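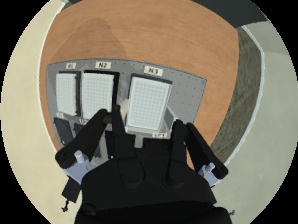
What does Rilix do?
We test well water and spring water for people who live outside the mains network, and we explain the results in words which everybody can understand.

About us

Rilix is a small water testing laboratory in Dovbridge. We work for households, farms, guest houses and village schools which take their water from their own well, borehole or spring. The customer fills our bottles, brings them or sends them to us, and receives a report by post or by e-mail. If something in the report is not good, we telephone first. We think a person should not read such news alone on a sheet of paper.

How we began

The laboratory was started by Saimi Miettinen and Faustine Tanguy, who met when they both worked for a larger company which tested water for factories. Saimi grew up in a house with a well, and each spring, when the snow went away, her family had brown water for some weeks. Faustine comes from a coastal village where the old wells became salty after dry summers. They talked about this at lunch for a long time, and one November they rented 2 rooms above a former seed shop in Troltthorpe.

The first winter was difficult. The rooms had a good light but the stairs were very steep, and all the bottles had to be carried up by hand. Our first customer was a sheep farm with three taps and one very old pump. They are still our customer, and they still write their address on the bottle in pencil, although we ask for pen.

After four years we moved to Dovbridge, to the ground floor of the Pathak building, behind the post office. There is a ramp, a bell and a place to park for a short time. Troltthorpe remains a collection point and you can leave your bottles there on market mornings until eleven o'clock.

What we test

Most people order the basic household test. It covers bacteria, nitrate, iron, manganese, hardness and acidity. For houses with old pipes we recommend to add lead and copper. For wells close to the sea or to a salted road we add chloride. We can also look for arsenic and fluoride, which in some kinds of rock are present naturally and have no taste or smell.

We do not sell filters, pumps or softeners, and we take no commission from those who do. Sometimes customers are a little disappointed by this, as they would like to arrange everything in one visit. But we prefer that our advice stays simple to trust. When a filter is needed, we write down what it must be able to remove, and you can take this paper to any supplier.

In our last full year we reported on 1,937 samples. Of these, 600 came from wells that had never been tested before, as far as the owners knew. The most frequent problem was bacteria after heavy rain, and very often the cause was a cracked cover or a missing seal, which is not expensive to repair.

The people

Saimi Miettinen is responsible for the laboratory and signs all the reports. She is a chemist by education and she is strict about labels. Faustine Tanguy takes care of the bacteria testing and also of the visits, when a well has to be seen on the spot. She has good boots and does not mind dogs. They are helped by a small team at the reception and at the benches. We answer in English, Finnish and French.

Visits to schools

Every autumn we go to village schools with a model of a hill, made from sand, gravel and clay. The children pour coloured water on the top and look where it comes out. It is the part of our work which makes the most mess - and we would be sorry to give it up. The visit is free for schools within our collection area. We can take one class at a time.

Before you send a sample

Please ask us for bottles first. The bottle for bacteria is sterile and a jam jar, even a very clean one, cannot replace it. Let the cold tap run for five minutes, do not touch the inside of the cap, and keep the bottle cool until it reaches us. The bottle must hold 200 ml, up to the line. Samples for bacteria should arrive the same day or the next morning, so we ask you not to post them on a Friday.

We are closed on Thu 26 December and open again the day after, for urgent samples only. Please ring the bell twice, the reception is at the back.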